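Avaliação: conjunto de talheres reutilizáveis Prellix, verde-azulado
Secção: Mesa e refeitório
Publicado em 2019-06-22

O presente parecer diz respeito ao conjunto de talheres Prellix, distribuído pela Hirard, na versão de cor única verde-azulada com acabamento mate. A avaliação decorreu no refeitório do Centro de Formação Tilahun, onde os talheres foram utilizados ao almoço desde janeiro, em substituição dos descartáveis.

Composição e apresentação

Cada conjunto individual inclui um garfo, uma colher, uma faca e um par de pauzinhos. A encomenda do Centro compreendeu 56 conjuntos, entregues em caixas de cartão sem divisórias interiores. O fabricante não fornece estojo. Para uso em refeitório a omissão é irrelevante, mas quem pretenda transportar os talheres na mala deverá adquirir uma bolsa à parte.

A cor é uniforme em todas as peças e não se registaram diferenças de tom entre caixas. Os cabos são delgados e lisos, sem relevo nem gravação. Alguns utentes habituados a talheres de metal consideraram-nos leves em demasia nos primeiros dias; a observação deixou de constar das fichas de opinião a partir da terceira semana.

Desempenho à mesa

O garfo, de quatro dentes, cumpre bem com massas, legumes cozidos e peixe. Com alimentos mais rijos é necessário exercer alguma pressão, e o cabo cede ligeiramente. A colher é a peça mais conseguida do conjunto: a concha arredondada recolhe bem a sopa e o rebordo é confortável na boca. A faca corta pão, fruta madura e omeleta. Não se recomenda para carne grelhada, situação em que o Centro continua a disponibilizar facas de serrilha.

Os pauzinhos, direitos e finos, foram recebidos com curiosidade e usados sobretudo nos dias de arroz. A superfície mate dá boa aderência aos alimentos. Sendo todos iguais, podem emparelhar-se livremente, o que simplifica a arrumação após a lavagem.

Lavagem e conservação

Os talheres foram lavados diariamente na máquina, em cesto vertical. Os dentes do garfo, com fendas estreitas, retêm por vezes restos de arroz ou de puré, pelo que se aconselha passagem prévia por água. Os pauzinhos atravessam o fundo dos cestos de malha larga; o problema foi resolvido com um cesto fechado da Ritau, adquirido separadamente.

O molho de tomate deixou uma sombra ténue no interior de algumas colheres, atenuada com bicarbonato. Após 200 lavagens, os cabos mantinham a cor original e apenas 4 peças tinham sido retiradas de serviço, todas elas facas com a ponta lascada.

Apreciação

O conjunto é adequado a refeitórios, copas de escritório e refeições ligeiras ao ar livre. Penalizam-se a faca, limitada, e a impossibilidade de encomendar peças avulsas: para repor uma faca é preciso comprar um conjunto completo. O Centro manterá os talheres em serviço e voltará a pedir à Hirard preços para reposição por unidade.

Classificação atribuída: 4 em 5. 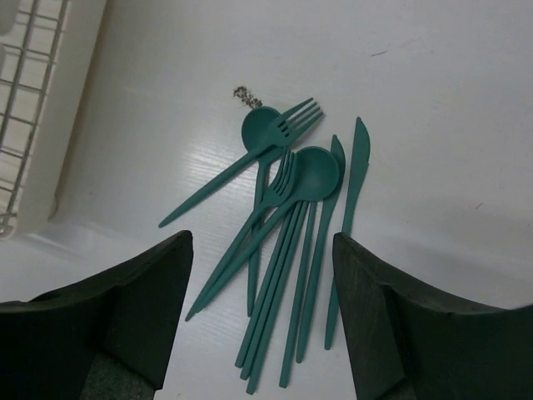
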